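Still on the Budberg letters. Third week. I know I said I'd be done by January and move on to something with a plot, but no.

So where I got to. The edition is the Plattner one, 399 pages plus notes, and the notes are in the back where you can't get at them without two bookmarks and a thumb. Budberg writes to his sister from Plondidville mostly, where he was teaching Greek to boys who did not want Greek, and in between complaints about the stove he works out what I think is a whole theory of promising. He never calls it that. He calls it "the matter we discussed."

Letter 5 is the one I keep going back to. He's told a pupil he will lend him a book, and then he doesn't want to, and he spends four pages on whether he is the same man who said he would. It's funny, I think on purpose. But then there's a line about how a promise is a way of being rude to your future self, and I had to put the book down and go make toast.

Things I don't get yet:

Why he drops the whole question after the spring letters. Just gone. The sister must have said something but her side is lost, or was never kept.

Whether "debt" in the translation is the same word every time. Looks like two diffrent words in the original to me, but my German is menu German. If anyone has the older edition please tell me.

What Clorine is. It comes up over and over, "as in Clorine", "see what was said of Clorine". Plattner's note says it's a dialogue Budberg started and burned. Ok. But then he quotes from it later?? With a page number? You can't cite page 1208 of a thing you burned. Also nobody starts a dialogue and gets to page 1208. I think it's a joke between the two of them and Plattner missed it. That's my big theory, you heard it here.

Read the introduction last, by the way. It's long and it tells you what to think of every letter before you've met it, and it has that tone, the tone of a man who has had the archive to himself for too long. The notes are good though. Dry, careful, dates all checked. I'd take twice the notes and half the intro.

Someone in the comments last time asked if you need to know the Stoics first. No. I read 5 pages of Epictetus in college and have been fine. He explains what he borrows, or he borrows it so badly that it's his own thing by the end. The letter on anger for example – starts out as a straight copy and then he gets angry at the source halfway through and never comes back to it.

What else. Switched to reading in the mornings, before the phone. Works better. At night I was just underlining everything, whole paragraphs, which is the same as underlining nothing and now the middle of the book looks awful.

Next up is the last batch, the ones after he left the school. Handwriting gets bad there apparently and Plattner has a lot of square brackets. Will post when I'm thru it. Might be a short one.

Couple from the table:
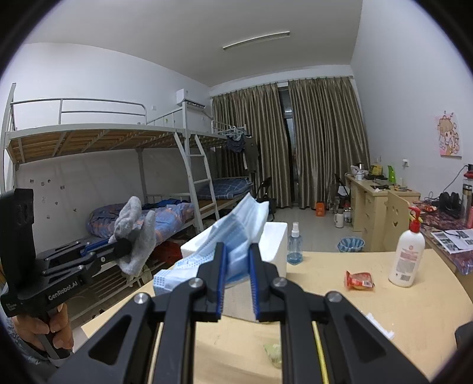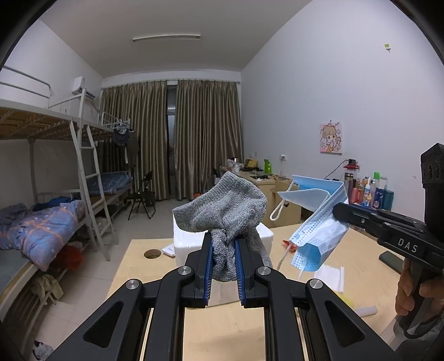 Light blue face mask in both, gray sock in the second one only.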